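Short thread on the Wenport half-back situation, as the contract side of it keeps getting garbled.

1/ Nahuel Farías is under contract at Lilport until the end of next season. The final year is a club option, and it has to be taken up in writing before the end of October. As of this morning it hasn't been.

2/ Wenport can't register him before that date without a release. They can talk to his agent, and they have. Two offers so far, the second one longer but on less money per year.

3/ The cap is the sticking point. Wenport have 227k free for next year on their current list. Lilport pay Farías more than that now, so either he takes a cut or someone moves.
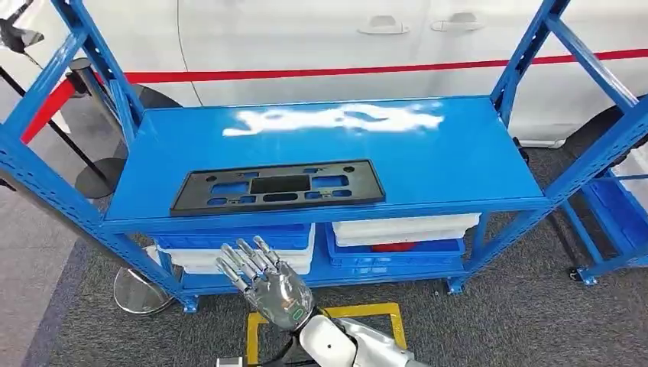
4/ The someone is most likely Fidel Paredes. He is off contract, he covers the same two positions, and he hasn't started since the Rowlands game. Paying both of them makes no sense on this budget.

5/ On form. Farías has 479 kicking metres per match this season, mostly from his own half. Wenport's present kicker goes shorter and puts more of them into touch. That suits a side with a strong scrum. Wenport's scrum has gone backwards all year.

6/ His defence is the weak part. Lilport hide him on the wing when they don't have the ball and bring the winger in to the line. Wenport defend with both halves up front, so they would have to change the system or live with the missed tackles.

7/ Brondau have been mentioned as a third club. They asked the question in pre-season and were told no. I can't find anything newer than that, and their overseas spots are full until somebody is released.
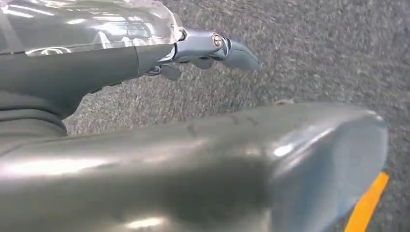
Myrto Stergiou: Doesn't he count as overseas for Wenport as well? I thought they'd used all theirs.

8/ Replying to Myrto: he did when he first signed. He has since done the residency years, so he goes down as a home player from next season. For the rest of this one he'd still take up an overseas spot, and that's why a mid-season move was never likely.

Rocío Rivadeneira: What happens to the option if Lilport change coach first?

9/ Nothing changes. The option belongs to the club and the coach has no say in it on paper. A new coach might want a different half, but the deadline stays where it is.

10/ If Lilport let the option lapse, he is free to sign a pre-contract the next day. If they take it up, Wenport need to offer a fee, and a fee comes out of a separate budget from the cap. Will add to this when the squad lists are published.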